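Cajones de sastre, cajas grises y otras promesas

Oct 17, 2018

Llevo una semana leyendo sobre orden doméstico y estoy de peor humor que cuando empecé. La culpa la tiene Paraschiva Bogdan, que me prestó un manual con la portada color crema y la advertencia de que me iba a cambiar la vida. El manual dice que cada objeto de la casa debe tener un domicilio. Domicilio, dice, como si las pilas gastadas pagaran el alquiler.

La teoría la conocemos todos. Vacías un mueble, haces montones, tiras lo que no usas desde hace un año y metes el resto en recipientes iguales. Lo de los recipientes iguales es la parte que me hace sospechar. Siempre hay alguien que los vende. En el catálogo de Doltum hay una página entera de cajas de almacenaje y al lado una señora sonriente con tres bufandas dobladas en la mano. Tres bufandas. Yo también sonreiría.

En mi casa el problema es el mueble de la entrada. Ahí acaba todo lo que uno lleva encima al llegar: llaves, recibos, gafas de sol, el cargador del coche, una cinta métrica que no sé por qué sale a la calle. En mayo lo ordené con separadores de cartón y quedó precioso. Lo abrí la semana pasada y los separadores estaban debajo de las cosas, planchados, haciendo de alfombra.

El manual propone para estos casos lo que llama «la caja de tránsito»: un recipiente grande, abierto, sin tapa, donde se deja todo y que se vacía los domingos. Paraschiva está entusiasmada con el invento. Yo le digo que eso ya existía y se llamaba cajón de sastre, y que mi abuela tenía uno que no se vació ni un domingo de su vida.
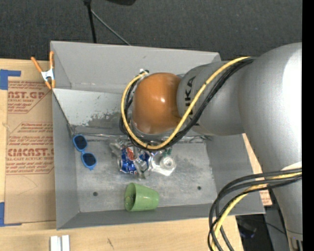

Unas gafas de sol azules, a la izquierda, en el fondo de una caja gris.

Me fijo en las gafas porque son mi obsesión. Unas gafas sueltas en el fondo de una caja grande son unas gafas rayadas en cuanto alguien eche unas llaves encima. El manual no dice una palabra de esto. Dedica 32 páginas a doblar camisetas y ni un párrafo a las cosas que se estropean por rozarse con otras. Y el roce se nota también en el recipiente: en esa caja hay un panel inclinado con una mancha oscura donde se ha ido la superficie clara. En los catálogos todas están recién estrenadas, claro.

Luego está el tamaño. Cuanto más grande es la caja, más cosas le echas, y lo pequeño se va al fondo y se junta en un rincón. Mi hermana compró una enorme en Skivosness, en rebajas, y la tiene llena de bolsas que contienen otras bolsas. Según ella está todo localizado. Le pedí el destornillador pequeño y tardó lo que tarda en hacerse un café, tomárselo y fregar la taza.

Reconozco que la caja abierta tiene una ventaja: se ve lo que hay. Con las de tapa opaca pasa que las apilas, les pones una etiqueta que dice VARIOS y te despides de su contenido hasta la próxima mudanza. Tengo dos así encima del armario. Sé que en una hay adornos de Navidad – o los había – y de la otra no respondo.

Voy a hacer la prueba de todos modos, más que nada para poder discutir con conocimiento de causa. Mis condiciones son estas: una caja mediana, las gafas en su funda siempre, los papeles fuera y revisión el domingo por la tarde, aunque haya fútbol. No pienso comprar nada nuevo. Usaré una que ya tengo en el trastero, si consigo llegar hasta ella.

Paraschiva dice que con esa actitud no va a funcionar. Es la misma respuesta que da el manual en el último capítulo: si el método falla, es que no estabas preparado para soltar. Muy cómodo para el método. Me recuerda a una dieta que hice hace cinco años, que también era infalible y también fallaba por mi culpa.

Si alguien lleva más de un mes vaciando su caja todos los domingos, que me escriba. Pero que mire primero debajo del todo.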